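Search this site... Enter keyword

Emptying and relining a divided metal bin

A two-part metal bin is a practical container for mixed small items: offcuts, foil, odd toy parts and whatever else comes out of drawers at the end of a job. It is also easily neglected. Grit works into the floor, the coating on the sloping divider wears through, and small parts end up pressed into the corners. The procedure below covers emptying, sorting, cleaning and relining. It assumes a bin in sound condition, with no holes and no sharp edges.

What you need

A soft hand brush
Two cloths, one of them lint-free
Washing-up liquid and warm water
Fine abrasive paper
Metal primer and a hard-wearing enamel
Masking tape
A rubber mat or felt offcut, for the table
A tray for the sorted items

1. Place the bin

Work on a table at a comfortable height. Bare metal edges will mark a wooden top, so slide the mat under the bin before doing anything else. Turn the bin so that the larger section is nearest to you and the narrow trough is at the back.

2. Clear the trough first

The trough should be empty before the main section is touched. Small crumbs and specks gather along its lower edge, where the wall meets the divider. Brush them towards one end and lift them out with a damp cloth. Do not brush them over the divider, or they will need to be picked up again later.

3. Sort the main section

Take out the largest item first. Bulky blocks hide smaller parts, and dragging them across the floor adds scratches. Then remove the flat items, lifting from one side to get a finger underneath. Loose foil comes out next. Leave small rounded pieces until last and check along the walls for them.
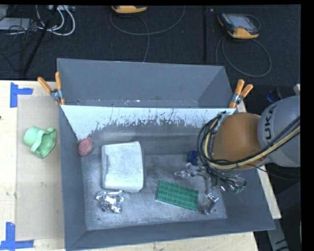
Building-brick plates go in the tray stud side up, so that any grit falls out when they are tapped on the underside. Crumpled foil can be recycled if it is clean; press it into a ball with other foil, as single scraps are often lost in sorting. Soft or lumpy items should be kept apart from anything with studs or corners.

4. Wash and dry

Use warm water with a little washing-up liquid. Wipe along the scratches, not across them. Rinse the cloth often. Dry the floor with the lint-free cloth and leave the bin for two hours in a warm room before any painting.

5. Assess the divider

The sloping panel takes most of the wear – items slide down it and are scraped back up. Light vertical marks can be left alone. Where the pale surface has chipped through to grey metal, rub the ragged edge down until a fingertip no longer catches on it. Mask the side walls, prime the bare areas and allow the primer to dry fully.

Apply the enamel in two thin coats. Zahira Yusof, who tested this method on the bins at Illovdale, left the finished panel for 14 days before putting it back into use. A shorter wait gave a surface that marked under a fingernail.

6. Reline, if wanted

A scuffed floor needs no treatment. If noise is a concern, cut a piece of felt slightly smaller than the floor and lay it in loose. Do not glue it – it will have to come out at the next clean.

Filed under: Workshop and storage > Containers > Care and repair

Related guides
Removing old labels from metal boxes
Choosing a table mat for heavy containers
Sorting mixed building bricks by plate size
Touching up chipped enamel
Felt or rubber? Drawer liners compared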